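Gremum Underground Visits Group
Minutes of the meeting held on 8 January 2004 at the Visitor Office, Gremum

Present: representatives of the town museum, the guides' association, the water department, Sinetti Coaches and the Thomas Hotel. The museum took the chair and the minutes.
Apologies: the fire service.

1. Minutes of the previous meeting
The December minutes were agreed with one correction. Under item 5, "upper cistern" should read "lower cistern". The upper cistern remains closed to visitors and is not in the present programme.

2. Matters arising
2.1 Keys. The water department has supplied a second set for the Standora entrance. Both sets are to be kept in the Visitor Office and signed out by the guide on duty. Keys are not to be left at the hotel reception overnight.
2.2 Signposting. The brown sign at the coach park still points towards the old entrance, which was bricked up when the road was widened. The museum has written to the roads office and has had no reply. To be carried forward.
2.3 Toilets. No progress.

3. Standora passages: state of the route
The water department reported on its winter inspection. The visitor route measures 308 metres from the entrance stair to the lower cistern and back to the Thomas Street exit. The floor was found sound throughout apart from a short length after the second bend, where the setts have dropped and hold water. The department will lift and relay them before the season. Until then the passage beyond the bend is closed.

The handrail on the entrance stair is loose at the bottom fixing. Guides asked for it to be extended by one step, as visitors let go of it too early. The department will look at this when the fixing is repaired.

Water level in the lower cistern was normal for the time of year. The gauge board has been cleaned and can again be read from the walkway. It was agreed that the closing level should stay as it is – the proposal to lower it was withdrawn.

4. Group size and timing
The guides asked for a fixed maximum of 8 visitors to each guide. In the autumn larger parties were taken down on several afternoons and had to wait on the stair while the previous party came up. Sinetti Coaches pointed out that a coach party would then have to be split across the whole afternoon, and asked whether two guides could go down with a double party.

After discussion it was agreed:
(a) the maximum of 8 to a guide will apply from the start of the season;
(b) no more than 2 parties may be below ground together, and they must be separated by the iron gate;
(c) Sinetti Coaches will send passenger numbers to the Visitor Office the day before arrival;
(d) passengers waiting for a later party may use the museum courtyard without charge.
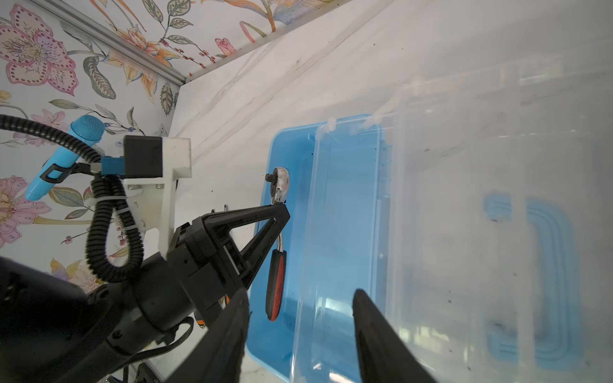
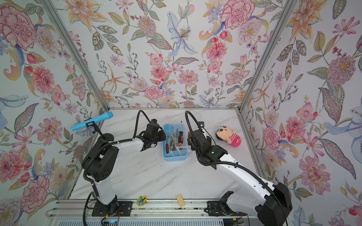
Work surface and patterned wall, two views.

5. Lighting
The present lamps in the first passage are adequate. Those in the cistern chamber give poor light on the vault, and visitors have complained that the mason's marks cannot be made out. Two options were put forward: a further fixed lamp on the west pier, or hand lamps carried by the guides. The water department objected to new fixings in the pier. Hand lamps were preferred on grounds of cost. The museum will obtain prices for a sealed type and report back.

The battery back-up was tested in December and ran for the required period. The test sheet is held by the water department. A copy was requested for the Visitor Office.

6. Printed guide
The draft text was circulated. The following changes were agreed:
– the plan is to show north, and to mark the iron gate;
– the paragraph on the supposed tunnel to the castle is to be shortened and to state that no such tunnel has been found;
– "catacombs" is to be replaced by "passages" throughout, there being no burials;
– advice on footwear and low headroom is to be moved to the first page.

The first printing will be 1,000 copies in one colour. The Thomas Hotel will take a supply for its reception desk. The selling price was left to the museum.

7. Any other business
The hotel asked whether evening visits could be offered to its guests. The guides were willing in principle, subject to payment at the evening rate. The water department would need notice of each visit. Deferred to the next meeting.

8. Next meeting
Date to be fixed once the setts have been relaid. Same place.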